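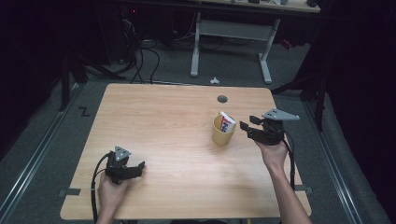 Two-handed cup task, handheld grippers, Friday session.

Notes on the Clendstead set, in a short thread. We logged 109 episodes on this task and kept 92. The rest went out for tracking dropouts or a bad start pose.

2/ Start pose matters more than I expected. If both hands begin in the same spot every time, the policy learns the spot. Mirta Figueroa wrote a small script that calls out a new start region before each episode. Dull to follow, but the spread in the plots is much better.

3/ Episode cap is 600 frames. Anything longer usually means the operator stopped to think, and the model will copy the pause.

4/ Wrist views get checked separately from the head view. Exposure is locked per session - auto exposure drifts whenever a pad comes close to the lens.

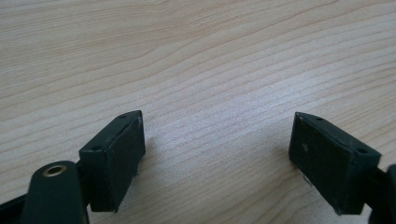 5/ Gripper width is logged on its own channel and zeroed at the start of each block. Maarja Luik found 43 episodes in the August batch with a width offset. Fixable in post, but only if you kept the raw values. Keep the raw values.

6/ Open question: whether to label failed grasps or drop them. Current vote is label. A retry after a miss is useful data, provided the miss is marked.

7/ Next up is the same task with a different operator and no changes to the rig. Split will be by operator, then by session - never by frame.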